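## Equipment Planning Update: Hand-Held Grippers and Bench Space

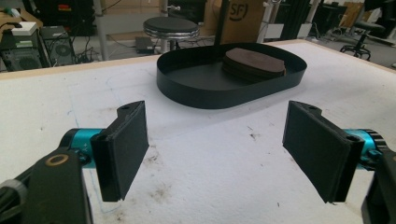

The automation program at the Cladorstead site enters its second budget year in July, and the equipment plan is now open for comment from all departments. The plan covers hand-held grippers, spare parts, work tables and data storage. It does not cover fixed robot arms, which remain under a separate capital request and will be reviewed in the fall.

The main question for this cycle is how many hand-held grippers the site should own. At present, Gustico and Pernness share one pool of tools, booked by the half day. Bookings have grown since the stacking and sorting tasks were added, and both teams have reported mornings when every working unit was already signed out. The draft plan would give each team its own set and keep a small reserve for training new operators.

**Purchase and repair**

The draft sets a ceiling of $627 per gripper, including finger pads, mounting screws and one set of cables. Units above that price may still be requested, but the requesting team must explain in writing what the added cost provides. A lower price should not be the only reason for a choice. Tools bought last year from two different suppliers use different finger mounts, and their pads cannot be exchanged. Staff time spent looking for the right part was never entered in the budget, and it should have been.

For this reason, the plan asks that all new grippers use a single mount pattern. Finger pads, motors and brackets will be ordered together and stored in one cabinet. A repair allowance of $70 per unit per year has been added. Teams that do not spend their allowance may carry it forward once.

**Tables and task objects**

Work tables are treated as equipment for the first time. A white top is still preferred for tabletop tasks, and scuffed or marked tops will be replaced only when the marks interfere with the work. Requests for a new top should state which tasks are affected. Teams are reminded that marker lines used to set out positions should be cleaned off at the end of a task series, unless the next team has asked to keep them.

Small objects such as trays, disks and containers have been bought from general supplies until now. They will move to their own budget line, with a limit of $500 for the year across both teams. Please order duplicates of any object that is used in more than one task. Replacing a lost tray with a similar one of a different size has twice meant that earlier recordings could not be compared with later ones.

**Computers and floor space**

The Vida storage project will pay for additional disk space, so teams should not include drives in their own requests. Computers, power strips and cable covers remain a team cost. The facilities review asked for cables near the work tables to be routed along the wall where possible, and the plan includes 33 floor covers for places where this cannot be done. Seating, shelving and the storage of shipping boxes will be handled through the regular furniture process.

**Submitting requests**

Each team should send one combined request to the equipment office before the end of the month. The request should list items in order of need and separate replacements from additions — the two are funded from different lines, and mixed lists will be returned. Written quotes are needed for grippers and computers only.

Departments that expect to borrow grippers during the year, without buying their own, should also write to the office with the months they have in mind. The reserve set will be sized on the basis of those replies.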